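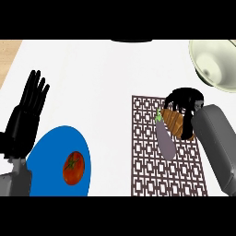
Community Kitchen Walk-Through - Dodden Hall
Checklist with comments, January
Checked by: Nosipho Dlamini and Tipene Bolger
Next check: before the spring supper season

What a good visit this was! We started at the back door and worked toward the serving hatch, same order as last time, so the two sheets can be laid side by side.

1. Handwashing sink
Soap and paper towels stocked: Yes
Hot water within a minute: Yes
Comment: Much better than last fall. The new faucet is a joy to use - you can turn it off with your elbow.

2. Refrigerator
Temperature at 40°F or below: Yes
Raw meat on bottom shelf: Yes
Leftovers labeled and dated: Partly
Comment: Every tub from the Motaung lunch group had a name and a date, in big clear letters. Please copy them! Two tubs of soup had neither and went in the trash.

3. Freezer
Door seal clean and tight: No
Comment: The seal is lifting at the lower hinge corner. Ruaridh Shearer has the part number and will order it from Arilport. Until then, push the door shut with your hip and check it.

4. Work tables and cutting boards
Surfaces free of cracks and deep scratches: Yes
Separate boards for raw meat and produce: Yes
Sanitizer bottles labeled: Yes
Comment: The red board is getting furry around the knife marks. Fine for now, replace by summer.

5. Stove and hood
Burners light on first try: Partly
Hood filters degreased: Yes
Comment: Front left burner needs three tries. Turn it off and let the gas clear between tries, and don't use it at all if you are alone in the kitchen. The filters, though - wow. Lindiwe Tshabalala soaked all of them overnight and they look brand new.

6. Fire safety
Extinguisher gauge in the green: Yes
Fire blanket within reach of stove: Yes
Exit path at least 42 inches wide: No
Comment: Folding chairs stacked by the back door again. We moved 15 of them to the storage closet and measured again, and it passed.

7. Floors and storage
Dry goods off the floor: Yes
Mats flat, no curled edges: No
Comment: The mat by the dishwasher curls up on the sink side. Unathi Shezi has a spare at home and will bring it in.

8. First aid
Kit complete and in date: Partly
Comment: Out of blue bandages, and the burn gel runs out next month. Both are on the shopping list.

Still open: freezer seal, front left burner, dishwasher mat, first aid refills. Put your initials next to anything you finish. The sheet hangs inside the pantry door, and the pen is on a string this time.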